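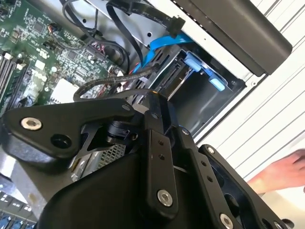

Kenneth Talavera wanted it written down before anything else that he'd still like the memory pulled and bagged before anyone touches the wiring, and could we please stop doing it the other way round. OK Kenneth, it's in the minutes, first line!

So, this was the September get-together of the Telilness parts bench. Present were Peter Beneš, Ludmila Tichý, Lahcen Bensaid, Kenneth and me, Sławomir Adamczyk (taking notes again, my own fault for owning a pen that works). We started at 6:40 because the kettle was slow.

1. Last month's notes

Read and agreed. Ludmila asked for one fix: the box of power leads went to Havasmont, and I had written Gimunar. Fixed.

2. Memory first or wiring first

We went back and forth on this for longer than I expected. Peter likes unplugging the small headers early so they don't get yanked when you lean in. Kenneth says memory is the part people ask us for, so it should be safe in a bag before the elbows arrive. Lahcen pointed out that both things can be true if you just work slowly, and that got a laugh, mostly from Lahcen.

Agreed: memory first, for the next 3 sessions, then we talk again. Kenneth to write the new order on the card by the bench.

3. The Dell towers

We spent most of the evening on these. I like them a lot, I have to say. The drive carriers are blue, the latches are blue, and you know where to put your fingers without hunting for a manual. Ludmila wants all the blue carriers kept, even if the drive goes, and I'm with her on that (we've been caught short before, and a spare rail is a miserable thing to shop for).

Peter asked what we do with boards that have no processor in them. Gimunar will take them as they are, but they want the lever closed down over the socket and something stiff across the top for the trip. Lahcen has cardboard. Lahcen always has cardboard.
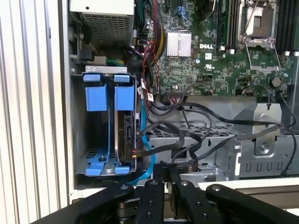 4. Drives

Any drive that comes out gets a sticker with the tower's number before it leaves the bench. We skipped this in the summer and I had a whole shelf of mystery drives, so please, please do the sticker. Wiping stays with Peter. He'll bring the list to the next meeting.

5. Cables and power supplies

Ludmila thinks we should leave the power supply in place until the very end and just tuck its cables back out of the way. I tried it her way and it's fine, a bit crowded down by the drives but fine. Kenneth would still rather have the thing out early. We left it up to whoever is holding the screwdriver.

Thin leads with a tag on them keep the tag. I know it looks like litter. Leave it on!
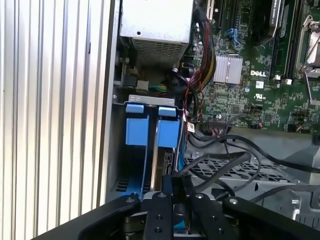 Dell tower with the side off, power cables still in

6. Money

Havasmont paid 800 for the last batch, and with that in we're at 3,071. Ludmila would like a second lamp for the bench. Lahcen would like a better chair. The lamp won. Ludmila is buying it, and she'll keep the receipt in the tin this time.

7. The Yap pickup

Yap can come for the bare cases any afternoon, as long as the side covers are stacked separately and there are no loose screws rolling about inside. Peter offered to be here for the van. I said I'd sweep, so now I have to sweep.

8. Anything else

Lahcen asked if the blue tabs get squeezed together or pulled. Squeezed, then slide the carrier out toward you. Kenneth and Peter both answered at once and then argued over how hard, so I'm leaving them to it.
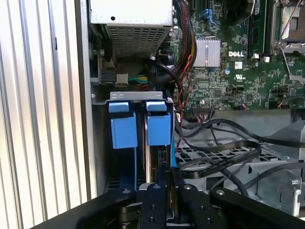
Blue release tabs, at the hard drive cage

Ludmila reminded us the back door sticks and has to be lifted a little before you lock it. Peter is bringing milk next time. We wrapped up at 8:15, and Kenneth took the card home to write it out neatly.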